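Plemari hid the chronological feed AGAIN

Forum > Apps & Social > Short video and photo apps
Page 1 of 1

uriel_t
Updated last night and the Following tab is gone. Just gone. Everything opens on "Picks" now and I'm getting dance clips from people I never followed. I follow 56 accounts. On purpose. Is there a setting or did they kill it?

Cisternas_I
Not killed. Hold down the home icon, Following is in the little menu. Resets every time you close the app tho

uriel_t
thx. That's so dumb. Who holds down a home icon

celeste.saavedra
Unpopular opinion, I like Picks. My reach was dead since February and the first clip I put up after the update got 2,878 views. Before that I was lucky to get 70. Small accounts needed this.

reg_kaelin
Views from who though? I got a bump too, zero new followers, zero comments. People swipe past in one second and it counts as a view. I'd take 40 people who wanted to see my stuff.

celeste.saavedra
Got nine followers out of it, so not zero. And some comments. Depends what you post I guess

reg_kaelin
Maybe. I do bread. Bread is slow

Cisternas_I
Both things can be true. More reach for new people is fine, just leave my tab where it was. Erov has the two side by side and the world didn't end.

ximenac
Erov also has like six people on it

Cisternas_I
Seven, I joined

ximenac
lol ok. My problem is different, since the update my photo posts get shoved under the video ones. On my profile too, not only the feed. Posted this one Monday and had to scroll to find my own post:

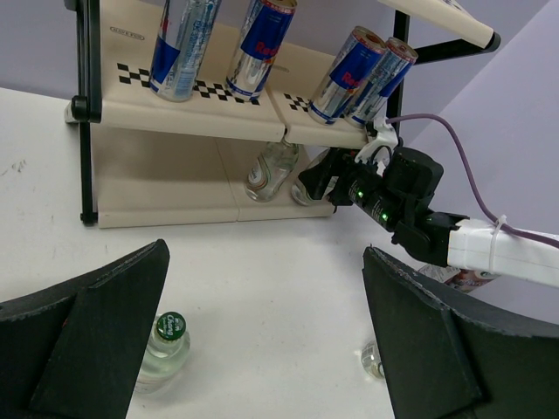

shelf with the Red Bulls on top, checkerboard side out

Plain photo, no music, no text on it. Three likes. Same kind of post used to do fine for me. Anyone else doing photos?

uriel_t
Yes and same. If you add a song it gets treated as a clip. I put some random piano thing on a photo and it went right back to the top of my profile

ximenac
But I dont want piano on my photos

uriel_t
Pick a song and drag the volume to nothing. Works for me on Android, no idea about iPhone

reg_kaelin
iPhone here, the volume slider is missing on photos. There's on/off and off removes the song. So no.

quezada_fan
Stop giving them workarounds and leave one star reviews. Last time they moved the tab it was back within two weeks cause everybody complained.

celeste.saavedra
One star because a button moved? Come on. There's a feedback form under Settings > Help, used it twice, got a real answer once.

quezada_fan
Real answer or "thank you for your feedbak"?

celeste.saavedra
Real. They fixed my captions getting chopped.

Cisternas_I
Mod at the Culludstead board says the old tab is coming back as an option you pin. No source given so who knows. I'd wait a version before deleting anything.

reg_kaelin
Heard the same thing last year about comment sorting. Still waiting on that.

uriel_t
Ok sent the form. Also turned off auto update, should of done that ages ago. ximena if you find a way without the song post it here

ximenac
Will do. Tried logging out and in, no change. Trying the web version tonight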